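Storau Users Forum > Integration > Staffing after cell automation
Page 2 of 2

pledard_nights
We moved kitting to the Storau cell in April. Throughput is 400 trays a shift, same as manual. What changed is the job. Two operators used to pick. Now one clears faults and the other records grasp demos with the hand-held grippers. Pay grade unchanged.

mk_controls
Same throughput means you bought nothing. Check your fault log before blaming the cell.

pledard_nights
2679 faults since start-up, most of them soft goods. Rigid parts run fine.

Abbasi_line4
Soft goods need more demos, recorded by people who packed them by hand. Our integrator used office staff at first and the grasps were poor. Pickers know where a plush item gives.

mk_controls
Disagree. Fix the presentation angle and any trained person can record. Experience with the product is overrated.

Abbasi_line4
We had the angle fixed from the start. Still poor. The other issue is wrist load - holding a gripper for a full shift is harder than picking was. We rotate every 16 minutes and log it as a separate task code. 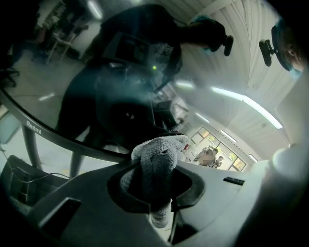

Without the code the time goes down as idle, and the recording crew looks slow on the weekly report. Ask for it before you argue about grade.

badarness
Seconded on the task code. Ours was refused until the safety rep asked for it in writing.

pledard_nights
Will raise it at shift handover. Does the code cover setup time too, or recording only?

Abbasi_line4
Both. Setup was the larger share for us.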